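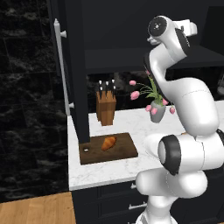 Re: Dark units, are we mad?
Forum: Kitchens and Bathrooms
4 replies shown

dripstone
Posted April 30, 2010
Other half wants navy for the new kitchen. I want whatever is cheapest and still opens. We have a quote from Moseo for 2074 pounds, units only, in a colour they call Distadby, and another from the shed on the ring road which is a good deal less and comes in "blue". The room faces north and gets sun for one week in June if the neighbours trim their hedge. Has anyone lived with dark doors for longer than it takes to pay them off?

Vondutach
Four years of it here. You will see every fingerprint, every splash of milk and a fine layer of flour, and we don't bake. I've no idea where the flour comes from. That said I'd have it again tomorrow. White doors show the same muck, only it's brown.

Don't go glossy. We had one glossy panel by the fridge and I saw myself eating cheese in it every night for a year before I had it swapped.

hobnail_266
Going to disagree with the above, as usual. North facing and navy is a coal cellar. My sister-in-law did it and now has the lights on at noon and talks about "mood". If he or she must have navy, put it on the base units and keep the top half pale. And 2074 for units only is cheeky. Does that include handles? Moseo charged us separately for handles, then for the screws, and I was braced for a bill for the holes.

dripstone
Handles extra, yes. I hadn't spotted that until you said it, so thanks for ruining my evening. There's also a line for "end panels (decor)" at 266, and as far as I can tell these are the sides of the cupboards. I'd assumed cupboards had sides.

The plan at present is dark tall units in the corner, then a pale worktop, either marble or something pretending to be.
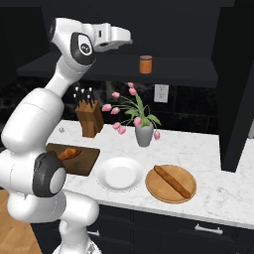 The pretending sort is winning on price. The man at Meireles Stone quoted 901 for the real thing on the short run alone and then spent ten minutes telling me not to put lemons on it. Or wine, or vinegar, or tomatoes. I asked what I could put on it and he said a bowl.

Vondutach
A bowl is about right. We've got real marble and it has a ring on it from a glass of orange juice, Christmas before last. You stop caring after the first mark, though the first mark is a bad week. Some people call it patina. Those people are mostly selling marble.

hobnail_266
Laminate. Ours has been down since the last kitchen but one, and I've put hot pans on it, cut bread on it and once stood on it to get a wasp. Looks fine from the door.

Vondutach
Everything looks fine from the door, hobnail. You could say that of my car.

hobnail_266
I've seen the photo you put up of your car. It doesn't.

dripstone
Update, for anyone still awake. Sample door has arrived from Moseo and Distadby is nearly black in our kitchen and rather nice in the hall, so we may just cook in the hall. Other half is delighted with it - has propped it against the boiler and keeps going back in to look. I've asked for the quote again with handles and sides included. They said they'd "see what they can do", and I've started pricing up the shed.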